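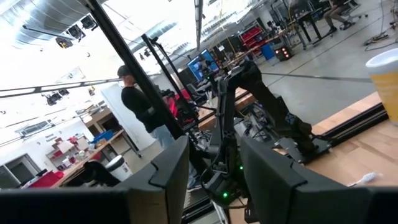 How often do the gripper fingers on the Harinberg cell need to be checked?
At the start of each working day, and again after every 318 pick cycles. Any finger with visible play at the mounting screws is removed and refitted before the next run.

Cell notebook, Tuesday, morning shift

The cell was started at 8:40. The arm homed correctly at the second attempt. The first attempt stopped on joint 3 with a following error, which cleared on reset. The same error was recorded twice in November and should be reported to Vaseck if it appears again this week.

Finger mounting screws were checked with the small torque driver. One screw on the left finger had backed out by a quarter turn. It was cleaned, treated with thread compound and retightened. Finger faces were wiped with alcohol. The closing offset was measured afterward and left as it was.

The wrist cable was rerouted through the outer clip. The previous routing allowed it to touch the housing at full rotation. The cable jacket shows light wear but no cut. A replacement has been requested from the Wosska stores.

Task settings for the toiletries organizer were loaded from the last saved version. Approach height over the dividers was raised slightly, as a toothbrush handle held upright needs more clearance than a bottle does. Release speed was reduced for the same item. 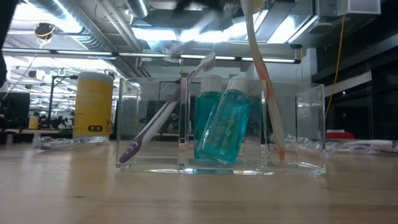

Travel speed between the pick and the organizer remains at the earlier value. Colleagues are asked not to change it until the joint error has been explained, so that the logs stay comparable.

Gripper force for toothbrushes is set at the low level. The higher level is reserved for bottles and must be selected by hand in the task file.

Cycle counter at start of shift: some 2,000 since the last greasing. The Bañez maintenance sheet gives 2,000 as the interval, so the wrist joint is to be greased before the afternoon run. The grease gun is in the second drawer. Reset the counter afterward and initial the sheet.

Open items: wrist cable on order; joint 3 error under observation; spare finger screws down to one bag.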